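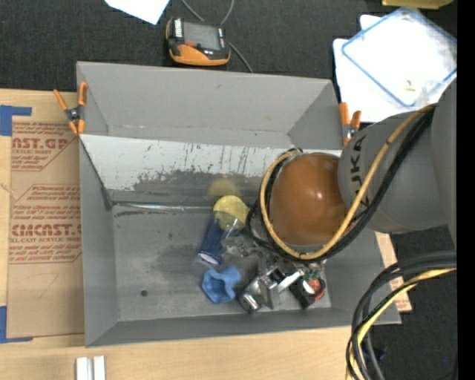 Nusrat Bangash wrote:

> The notice of July states that the PC edition of Tudby will ship with its save format changed, and that saves from the console edition will not carry over. Several of us on this list have seasons that run to 156 matches or more. May I ask whether the publisher considered a converter, and if it did, why the notice makes no mention of one? I would also like to know whether the controller layout can be changed in the menus or only by editing the settings file, as was the case with the preview build.
>
> Finally, the notice gives the frame rate as locked in the map view only. The preview build was locked everywhere. Which is correct?

Dear Ms. Bangash, dear list members,

Thank you for your message, which raises points that other members have also sent to the Futumholm support desk. I am replying to the whole list so that the answers are on record in one place.

1. Save files. A converter was considered. The console edition stores each season as a single block tied to the console account, and the PC edition stores each match separately. The team at Bruststead built a test converter in the spring and ran it on 237 saves supplied by players. Seasons came through with correct results and tables, but player contracts were lost in 16 of them. The publisher decided that the converter should not be released in that condition. Work on it has not been canceled. It will be offered as a separate download if the contract problem is solved, and no date can be given at present.

Members who wish to keep their console saves should leave them where they are. Please do not rename the files or move them to another account, as a later converter will look for the original names.

2. Controller layout. All buttons can be reassigned in the Options menu in the release version. The settings file may still be edited by hand, but changes made there will be overwritten the next time the Options menu is opened and saved. Keyboard and mouse controls are on their own page and follow the same rule. Two controllers of the same model can hold different layouts.

3. Frame rate. The notice is correct. The lock applies to the map view only. Matches, training and the transfer screens run at whatever rate the player's hardware allows, with an optional limit under Display. The preview build was prepared before this change was made, and members who still have it installed should remove it before installing the release version. The two use the same folder, and leftover files from the preview have caused crashes at the team selection screen.

A related matter was raised by members who use the Gilani stadium pack. The pack was made for the console edition, and 15 of its stadiums load in the PC edition without lighting. The authors of the pack have been sent the relevant file notes. Until an update is posted, reports concerning the pack should go to its authors and not to the support desk.

Reports on the game itself should include the version number shown on the title screen, the graphics card and driver version, and the log file from the main game folder. Please send one problem per report. Reports without a log file will be kept but cannot be given priority.

Yours sincerely,

Weidong Yao
PC Edition Support, Futumholm

Search the archive: Enter keywords Go

This site uses cookies to remember your list settings. Accept

Contact the list owner | Copyright Futumholm | Back to top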